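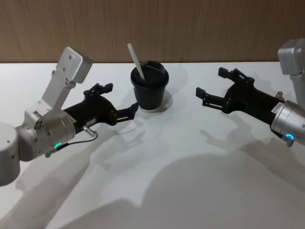 The collection review covered the drink preparation task for the Kundilix set, recorded on the two-arm station. Peadar Lenihan reported 1154 accepted episodes against a target of 4000. Left and right grippers approach the lidded cup with fingers open, and the straw leaning out of the lid remains the main source of rejected episodes, as operators tend to brush it with the upper finger on approach. Ilari Eskola asked whether the coaster should stay under the cup. Agreed to keep it for the current batch and to vary its position from May.

Present: Peadar Lenihan (chair), Clodagh Corrigan, Ilari Eskola, Aoife Ní Chonaill (notes). Apologies: Mairéad Doherty.
Date: 2021-03-02

Minutes of the previous meeting were accepted with one correction: the Berhe export has 60 held-out episodes, all with language labels.

Clodagh Corrigan presented the first training run on the Oseo cluster. Validation loss flattens after around 700 episodes. She suspects too little variation in starting pose – operators return the arms to the same rest position between takes. Start poses will be drawn from a list from the next session onward.

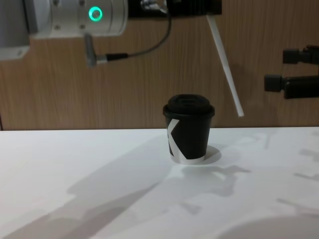 ITEM 4: STRAW INSERTION

Episodes are to be segmented at three points: rod held clear of the lid, first contact, release. Hovering with the tip above and to one side of the cup counts as the first segment and is not to be trimmed, even where the operator pauses. Ilari Eskola noted that the chest-height view separates the white rod from the wood paneling well enough for labeling, but that shadows on the tabletop have confused the Vevberg segmenter. Clodagh Corrigan to test a retrained version before any change to the lighting.

Failed insertions will be kept and tagged. Deletion of the older failures was discussed – no decision.

Actions
P. Lenihan: start pose list, to operators before next session
C. Corrigan: segmenter test
I. Eskola: revised labeling guide, section on contact
M. Doherty: confirm storage quota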